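Sayce steam iron review: four months in, and I iron for fun now

I never thought I'd write this many words on an iron. My old one was a hand-me-down that spat brown water on pale cotton and took forever to heat up, and I put up with it for years because an iron is an iron, right? Then I started quilting, and pressing became half of what I do in an evening. So in January I bought the Sayce, and I've been bugging my friends about it ever since.

First, the heat. It's ready in 70 seconds from cold, timed on my phone, and it stays hot. With the old iron I'd do a few seams and feel it fading under my hand. With this one I can press a whole stack of blocks, flip them, press the other side, and the last one comes out as flat as the first. Seams that used to puff back up stay down!

The steam is the best part. There's a trigger under the handle for a quick burst and a slider on top for steady steam, and both are easy to find without looking. I mostly leave the slider off for piecing (steam can stretch your bias edges, ask me how I know) and hit the trigger when I'm working on a tough crease. Linen is where it shines. I had a length of natural linen folded in a closet since we moved, with a line down the middle that had survived two washes, and it took a few bursts and a slow pass to get rid of it.

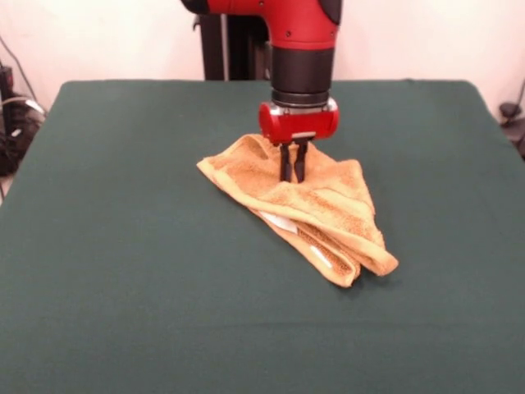

It also glides. The plate has a narrow tip that gets between shirt buttons and right into the corner of a collar, and it doesn't drag on anything I've tried. I used it on a rayon skirt with a press cloth, no shine marks. I used it on fusible interfacing, which is my least favorite job in sewing, and got through a full yard without a bubble. When I did get a bit of glue on the plate (my fault, wrong side up), it wiped off with a damp rag once the iron cooled.

Now the things I'd change. It's heavy. I like that for quilting since the weight does the pressing for me, but my friend Ji-hoon Bae borrowed it for a pile of work shirts and said her wrist was sore by the end. The water tank is on the small side and the fill door is fussy, so you'll want the little cup that comes in the box. Don't lose the cup. I lost the cup. A squeeze bottle does fine.

The auto shutoff kicks in after some 60 minutes of sitting upright, and much sooner if it's left face down. I love this for long evenings at the machine. You get a soft beep, and picking it up wakes it again. I'd have liked a way to turn the beep off, because my dog comes running every single time.

The cord is long and swivels at the base, so I can finally get to the far end of my board without an extension. It's cloth covered, which looks great and picks up every thread in the room. A lint roller takes care of that.

Would I buy it again? Yes, tomorrow. If you only iron before weddings, get something lighter and cheaper and be happy. If you sew, or you just like a crisp pillowcase as much as I do, try one out and see how the weight feels in your hand. I'm off to do the curtains.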